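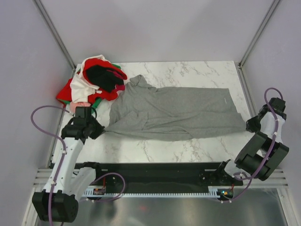 12 Dec 2020 - stretch primitive, tension limit again

Ye-seo merged the new tension estimator into the Voneck branch last night and says the stretch step is fixed. I'm not there yet. It reads motor current on both arms, subtracts a gravity model, and calls the rest fabric tension. The gravity model dates from May, before the cables were rerouted, so I don't know what "the rest" means.

Gray garment, probably a sweatshirt or hoodie, held between both grippers, left and right, pulled taut. Still wrinkled, folds running lengthwise. The planner scores that as "flat enough" going by the distance between grippers. Distance is not flatness. Kelly Hartley said the same thing in May and we shipped the score anyway.

Perception: the mask for the gray piece keeps leaking into the clothes pile at the upper left. Bunched fabric next to black and white fabric, same depth, no clean edge. The segmenter reports high confidence the whole time, so I've stopped logging confidence.

Replay on 300 saved pulls: the estimator flagged 27 as over limit. I went through those by hand and agree with 9. Kelly wants to raise the threshold. I'd sooner refit the gravity terms first - a threshold tuned on bad residuals will need tuning again next week.

To do:
- refit with the new cable routing, both arms
- mask out the pile region before the grasp planner runs
- ask Ye-seo where the 0.4 s filter delay comes from

Limit stays at the old value until the refit is in.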